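Prellero folding worktable – long-term review

Posted Friday, February 5, 2021

I bought the Prellero folding table to replace a desk that had been in the back room longer than I'd had the flat. It is the 800 mm deep version with the white top. I've used it every day, mostly for sorting, packing and a bit of sewing, and I think I know it well enough now to write something useful.

There was very little online about it when I was looking, apart from the shop's own page, so I'll go into more detail than most people will want.

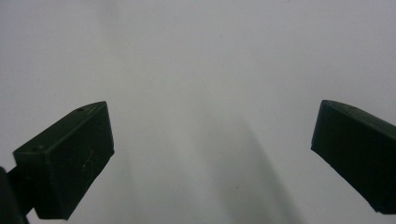
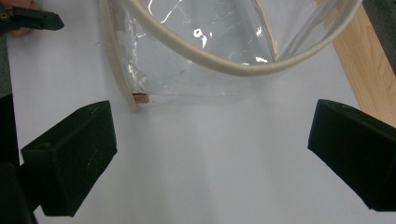 Delivery took longer than promised. The tracking said "with driver" for two days and then the box turned up before breakfast. The packaging was good: thick card, corner blocks, and the legs wrapped separately so they hadn't rubbed against the top. Everything was in the box, including a spare foot, and the instructions are a single folded sheet with drawings and no words. Step four is drawn from underneath and step five from above, and I fitted one leg bracket the wrong way round before I noticed.

You need your own crosshead screwdriver. The small key in the bag is only for the feet.

Once it was together I left it standing overnight and went round all the screws again in the morning. Two of them took another half turn. I've checked them since and they haven't moved.

The top

It's a smooth white top with a slight sheen. I've had tea, ink and glue on it. Tea and glue came off with a damp cloth. The ink left a faint grey mark near the back edge which I have stopped trying to remove. I use a cutting mat for anything with a blade, and I wouldn't want to find out what a knife does to it.

White shows everything. Thread, crumbs, pencil dust, the lot. For sewing I like that, as a dropped pin is easy to find. For anything messy you will be wiping it down a lot more than you would a darker table. Prellero sell the same table in a dark grey and if I were buying one only for gluing and painting I'd have that instead.

The surface is also fairly slippery. A sewing machine with rubber feet stays put, but my old Juritz has hard plastic feet and it creeps backwards when I run it fast. A piece of non-slip matting from the kitchen drawer fixed it.

The legs and frame

This is where most of the money has gone, I think. The frame is steel, the legs fold flat and lock with a sliding catch on each side. The catches are stiff. I expected them to loosen up with use and they have a little, though I still use the heel of my hand. Keep your fingers out of the way when you fold the second pair, as they come down quicker than the first.

Wobble is what everybody asks about with folding tables. Front to back it is very steady. Side to side there is some movement if you lean on a corner, and you notice it when writing but not when sitting and sorting things. The sewing machine at full speed makes it hum. My brother-in-law has the Rallis trestle set, which costs less, and his moves a good deal more than mine.

The adjustable feet are worth having. The floor in the back room drops towards the window, and I had it level in a few minutes.

Height

It doesn't adjust, apart from the small amount in the feet. It suits me sitting down. Standing, I start to stoop, and after an afternoon of packing boxes my back tells me about it. Vasiliki Kokkinos, who I share the sewing with, is a good bit shorter than me and finds it fine for standing work. If you're tall, measure before you order. The Cekov bench has three height settings and may be the better choice, but it doesn't fold, and I need the floor space back when people come to stay.

Folding and storing

Folded, it goes behind the wardrobe with a bit of room to spare. It weighs 19 kg on the bathroom scales. I can carry it from room to room by myself but I wouldn't want to take it up the stairs alone. There is no handle, and the frame is the only sensible place to grip it. A cut-out in the edge would have helped a lot.

Customer service

One of the plastic end caps split. I wrote to Prellero expecting to be sold a new set, and a man called Spyros Vrettos wrote back the next day asking for the order number. Two caps came in an envelope at the end of that week, no charge. They were black where the originals were grey. It doesn't bother me.

Would I buy it again

Yes, for the back room. The price was fair for the frame you get, and I have stopped thinking about the table while I'm using it. I would like easier catches and a handle. I'd knock a little off for the instructions too.

They have said a wider version is due in March. If the frame is the same and they haven't added a middle leg, I would wait to see how much it sags before ordering one.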